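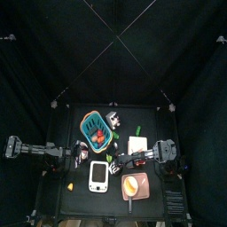
By Séverine Joly

The first thing I learned about looking after a two-armed robot cell is that you spend most of your time on your knees. I'd pictured laptops and coffee. What I got was a hex key, a headlamp and a view of the underside of a table, and by the end of my week at Riis I had bruises on both shins and a new respect for people who tighten things for a living.

Riis is a small outfit that builds and maintains manipulation cells for other companies. The cell I was assigned to is called Jetel, and it's pretty simple on paper: a black table with rails all the way around, one gray arm on the left, one gray arm on the right, black fabric hung on every side. The arms practice picking up household stuff and toys, and somebody has to keep the whole thing in shape while they do it. For five days in September that somebody was me, with a lot of help from a technician named Gritell (a nickname, I never did get the story) who has looked after the cell since the first rail was bolted down.

Gritell starts every morning with the corner brackets. There's one at each rear corner of the table, one near the middle of the back edge, and more up on the walls, and every one gets a wiggle with two fingers before the power goes on. I thought this was a bit fussy until she let me feel one she'd backed off by half a turn. You can't see the difference at all. But swing an arm hard toward the far side and the rail gives just a hair, the camera view shifts with it, and suddenly a gripper that was landing square on a plastic pepper is landing on its shoulder instead. She snugged it up again, ran the same reach and the pepper came up clean. I was ridiculously pleased, and I hadn't even done anything!

Then come the cables. Two of them run down on the diagonal over the table and cross in a big X above the work area, and Gritell plucks each one like a bass string. She wants a short, dull note. If it hums, it goes back a notch; if it flops, it goes up one. I asked whether there was a gauge for this. There is, it's in a drawer, and it agrees with her thumb often enough that she only gets it out on the first of the month.

The fabric is the part I would have skipped. It's cloth, it hangs there, what could go wrong? Plenty, apparently. Folds pick up little highlights, and a bright fold in the wrong place can look an awful lot like the edge of something. So you go around with a hand steamer and a lint roller (the big kind, for people with two dogs) and you tug the seams until they hang the way they hung yesterday. Same as yesterday is pretty much the goal of the entire job, now that I think about it.

I was let loose on the arms on my second day. Each joint has a servo in its own housing, and the log sheet wants to know how many moves each arm has made since its last service. The left arm was at 1,136. The right one was at 2,713, and Gritell pulled a face when she saw it, because the right arm tends to get the awkward jobs and it had sailed past the point where she likes to check the wrist. The house rule is a look at the fasteners every 500 moves. So off came the cover, and out came the tiny screwdriver I'd been warned not to drop. I dropped it. Under the table I went.

A wrist check goes like this, at least the way I was taught it. Power down, wait for the arm to settle, and hold the forearm with one hand while you turn the wrist gently with the other. You're feeling for a click or a dead spot, that tiny bit of travel where your hand is moving and the gripper isn't. Ours had a dead spot. We found a horn screw that had crept out, put a drop of thread locker on it, tightened it, and then sat around for a while eating crackers well away from the table, since crumbs on a black surface are a firing offense, or so Gritell says.

After that you have to teach the arm where it is again. Each joint goes to its zero mark by hand, you save the value, and the arm runs out to a set of 8 check points and back. I did mine twice. The first time I'd read the elbow mark from an angle, and the gripper stopped a good finger's width high at every point. Gritell let me work that one out by myself, which took longer than I'd like to admit in print.

And then the fun part, dressing the table! Real work needs real clutter, so nothing gets lined up in neat rows. The teal basket with the orange rim goes toward the back left, sitting crooked, with the toy fruit in it. The pepper stands on end near the rear. A pink tray goes toward the front with a ladle on it, handle hanging off, and that ladle is the best test of a fresh calibration I know. The handle is thin, it pivots on the bowl, and if your wrist is even slightly off, the gripper nudges it and the whole thing swings away. The spotted white cube animal is much kinder. I got fond of him. The yellow wedge that looks like cheese sits way out front by itself, and it's a good one for finding out how the left arm behaves when it has to fold back toward its own base.

The patterned cup is Gritell's favorite troublemaker. She likes to put it over by the right arm with something small next to it, a little green leaf, say, and then bring both grippers in toward each other across the middle. There isn't much room in there. The software, a package called Clusitar, keeps a no-go margin around each arm, and if the calibration has slipped the two margins overlap and everything freezes. An annoying thing to watch, but much cheaper than a pair of bent fingers. Mine froze on day three. On day four it didn't, and I may have yelled.

Speaking of fingers, check yours, or rather the robot's. The pads on a gripper wear from the tips back, and a shiny tip will hold a big soft toy all day and then let a small hard one squirt out sideways. Gritell wipes them with alcohol every morning and swaps both pads on a hand together, even if only one looks tired. She keeps the old ones in a jelly jar on the windowsill. I asked if I could have one to take home, and she made me sign the parts log for it.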